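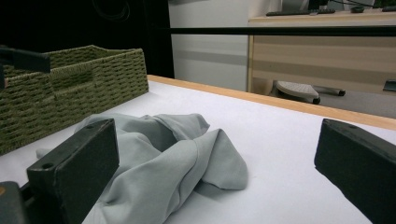
A reader over at the Hebden club wrote to me that her table tennis serve keeps getting called, and she can't work out why, given that she's served the same way for years. I bet I know! She's hiding the ball. I did it too, for two whole seasons at Irnside, and I was so mad the first time an umpire's hand went up.

So let's fix your toss. Grab a ball (I use the cheap Trinirik ones for practice, a tub of them lasts me ages) and stand behind the end line.

Start with the ball sitting on your flat, open palm. Hold still for a second. Then toss it straight up, at least 6 inches, with no spin from your fingers. Hit it on the way down — never on the way up — and get your free arm out of the way as soon as the ball leaves your hand. That last part is where I kept going wrong. My elbow just hung there, right between the ball and the other player.

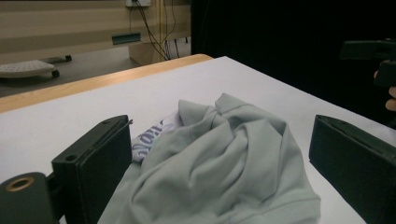
Does the toss have to be perfectly vertical? Near vertical is fine, but if it drifts back toward your shoulder, expect a call.

Once the toss feels okay, do 20 minutes a night against a wall or an empty table. I did 81 serves in one go before I got one I really liked, and my Fastedano bat has the dents to prove it. Film yourself from the receiver's side if you can. If the ball disappears behind you at any point, bring that arm in sooner and go again.

Comments (2)

spinny_lefty: The elbow thing!! I've been doing that since March and my partner was too nice to say.

backhand380: Does this go for doubles too? I always rush the toss when I'm serving from the right side.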